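Buvthorpe Oral History and Sound Archive
Progress report to the Nair Fund, second half of the grant year

Dear friends at the Nair Fund,

We are a little past the halfway point of the grant now, and I wanted to write you something fuller than the two-page form allows. The form went in with the figures at the end of September, so please treat this as the companion to it, the part where I get to tell you what the months have been like. I apologize in advance for the length. I was told by a former boss that I could not write a grocery list in under a page and I have not improved with age.

Where we were when you last heard from us

When I wrote in the spring, we had the equipment in place, the old reading room at Buvthorpe had been cleared out and painted, and we had recorded our first handful of interviews with people who worked at the Pruklow mill or grew up in the streets around it. The mill closed a long time ago and most of the buildings went soon after, so what is left of it is mostly in people's heads and in shoeboxes. I said then that I was worried about pace. We had promised you 48 interviews over the life of the grant and we were behind where I wanted us to be.

Where we are now

I am very glad to tell you that we have now recorded 38 of the 48. Summer was our best stretch by far. Families were visiting, people had time, and several of the folks we spoke with in June sent us a brother or a cousin or an old shift partner in July. I had planned on leaflets and a notice in the library window doing most of the work of finding people, and the leaflets did bring in a few, but word of mouth has been worth ten times as much. One lady came in to tell us about the canteen and ended up going through her whole address book with us over coffee, reading out names and telling us who was still speaking to whom.

The interviews run longer than we budgeted for. We had penciled in an hour each and most of them go to an hour and a half, with a couple well over two. I have stopped trying to hurry anyone along. The best material nearly always comes after the point when the person says "well, I think that's everything," and then sits back and remembers the flood, or the Christmas party when the boiler went out, or the foreman who sang.

We have heard a great deal about noise. I had not expected that to be such a strong thread. Almost everyone who worked in the weaving shed talks about learning to read lips, and then about carrying the habit home, so that whole families would mouth words at each other across the dinner table. Two sisters showed us how it was done and we recorded them doing it, although of course what you hear on the recording is a long silence and then both of them laughing. I have written a note to go with that one so that future listeners won't think the machine broke.
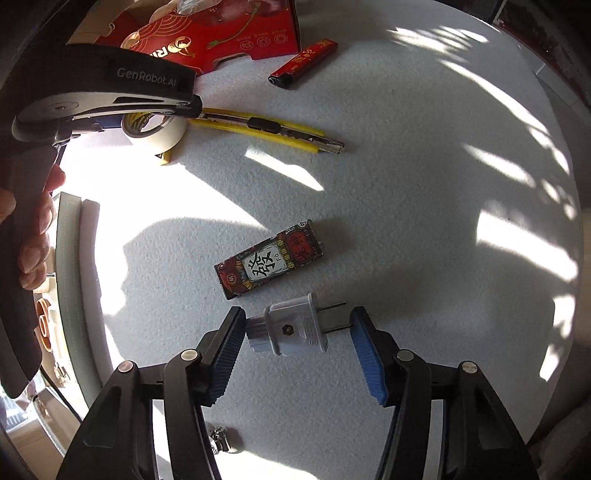
The other strong thread is food, and I think there is a small exhibit in it by itself. People remember what was in the lunch pails down to the last pickle. They remember who traded with whom. There is a running disagreement between several of our speakers over whether the canteen pies were good, and I have promised everyone that both sides will be fairly represented.

Transcription

This is where I have to be frank with you about being behind. A good typist needs most of a working day to get through one of our longer interviews, and the local speech gives trouble to anybody who did not grow up with it. Mill words are worse. We spent a whole afternoon on one word that turned out to be the name for a type of hook, and it is spelled three different ways in the three printed sources we could find.

We have finished and checked a little over half of the transcripts. I have moved some of the travel money into typing hours, as we agreed by phone in the summer, and that has helped a lot. The backlog is shrinking at last and I expect us to be caught up by February. We have also started a word list, which began as a scrap of paper taped to the desk and is now a proper document of several pages. Two local teachers have already asked if they can have a copy for their classes, and I said yes, with the warning that we are still arguing over the spelling.

Photographs and papers

We did not set out to collect photographs, as you know, but once people are sitting down and talking they tend to reach into a bag. We have been borrowing the pictures, scanning them, and giving them back, usually on the same visit so that nobody has to worry about them. So far we have copies of 57 photographs and a few bundles of papers, including pay slips, a rule book, a menu for a retirement dinner, and a set of bowling league results that seem to have been kept with more care than any of the official records.

I would like to do this part properly. At the moment each scan has the name of the lender and a line or two about what it shows, and I would like every one to have names for the faces where we can get them. There is one large group picture from the yard that we have taken to putting out on the table whenever someone comes in. Every visitor adds a name or corrects one. It has become the best icebreaker we have.

The listening afternoons

We held three listening afternoons between June and September, two at Buvthorpe and one over in Pornwood, where a good number of the mill families moved after the closing. The idea was simple. We play short clips, we stop between them, and people talk. The Pornwood one was the fullest. The hall there is bigger and warmer and there is a bus stop right outside, and I think we would be wise to hold more of them on that side of the river. We ran out of chairs and then we ran out of cake, in that order.

The Buvthorpe afternoons were smaller and quieter and good in a different way. At the second one a young man came in who had never heard his grandfather's voice on a recording until that day. His family had known we had interviewed the old gentleman but they hadn't yet asked for their copy. I have since gone back through the list and made sure that every family has been offered one, which we should have been doing from the start. Copies now go out within two weeks of the interview.

Money

The full breakdown is on the form. In plain terms, we are on track overall, with a bit of sliding around between the lines. Typing is over, travel is under, and refreshments are exactly where I said they would be, which I am prouder of than I should be. We have $2,775 left in the equipment line. I would like to ask your permission to spend part of that on long-term storage – archive boxes, sleeves for the papers, and a second set of backup drives to be kept at the Pornwood library so that everything does not sit under one roof. The rest I would hold back for repairs. I have put the request in a separate letter so that you have something short to sign.

What has not gone so well

The website is late. We had hoped to have the first clips online by the end of summer and they are not. Part of this is the permissions. Several speakers were happy to have their interviews kept and listened to in the reading room but wanted to think it over before anything went on the internet, and I did not want to push. We have rewritten the permission form so that it is clearer and gives people more choices, including the choice to say yes to some parts and no to others. It is taking time to go back to everyone with the new version, but I would much sooner be late than have somebody upset.

We have also heard far less than we would like from the people who worked in the offices and the dye house. Nearly all our speakers are from weaving or spinning. I am going to spend much of the fall trying to put that right, and I have saved most of the remaining interview slots for it.

What comes next

Between now and the spring we plan to record the last ten interviews, finish the typing, get the first clips online, and hold two more listening afternoons, both of them in Pornwood if we can get the hall. I would also like to put together a modest display for the library window, with the yard picture in the middle and a few lines from the interviews around it. And pies, somehow.

You would be very welcome at any of it. If one of you is able to come to a listening afternoon, let me know ahead of time and I will save you a chair near the front, and a slice of cake as well. Thank you again for trusting us with this. It means a great deal to the people who come through our door, and they tell us so.

With warm thanks,
The project coordinator
Buvthorpe Oral History and Sound Archive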